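Component Sorting Assistant (part-time, fixed term)

Benítez invites applications for 3 positions in its parts room. Assistants sort industrial push buttons, indicators and enclosure boxes by type and color, check them against the stock list and pack them for shipment. The term is 6 months, beginning in August.

Applicants must be at least 18 years of age, able to distinguish colors reliably and comfortable with detailed work at a table. Prior experience with electrical parts is welcome but not required. Training is provided.

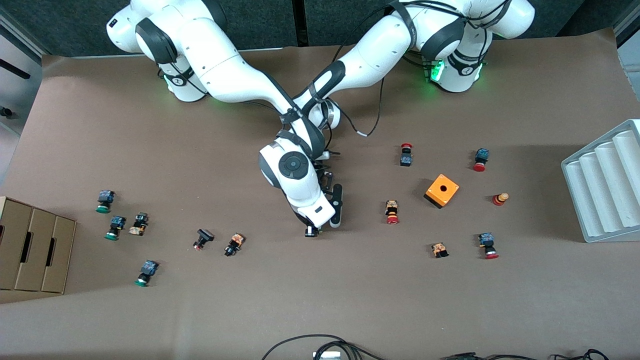
Push buttons with red and green caps and an orange enclosure box on a paper-covered table.

Send a resume and a short cover letter to Katia Sanna, Parts Room Supervisor, quoting reference 443. Applications close April 29, 2024.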